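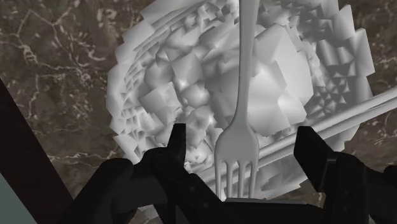
Sixty-seven goes at a fork

August 14, 2022

So I promised an update on the simulator and then went quiet for ages, sorry! I've been collecting demonstrations for Trokis (still the name, Toshio Takagi has given up arguing with me) and it has eaten every evening I had.

The job at the moment is the fork. I steer the gripper by hand, bring it in over that big chunky bowl, get a finger either side of the fork and close up. Then I save the run, shuffle everything and start again. I've got 67 saved so far, and I chucked out 8 more where I'd dithered so long that I didn't want the thing learning it from me.

I know the bowl looks like it was folded out of grey card. It's a free model with hardly any polygons, and I haven't put any colour on it or on the lumps inside. The only bit of the place with any glamour is the marbled brown surface, which I spent a whole evening choosing when I should have been fixing the joystick lag. No regrets, I love it.

The rods that look like chopsticks were Setsuko Nomura's idea. Her point was that if the fork is the only long thin thing about, the model will just learn "grab the long thin thing", and then we'll all be very pleased with ourselves until somebody lays a proper table. So now they lie across behind the fork head and I have to pick my way in past them. It's much fiddlier! My first 5 tries with them in were awful, and I kept those ones, because I did get the fork in the end and I'd like it to see a few recoveries.

Black gripper, by the way: bad choice. Up close the fingers are basically silhouettes and I keep misjudging how far in I am. I might make it a lighter grey before the next batch, though then I'll have 2 sets that don't match, and I can't decide if that's a problem or a bonus. If you've tried mixing them, do leave me a comment.

Spoons next, hopefully before October.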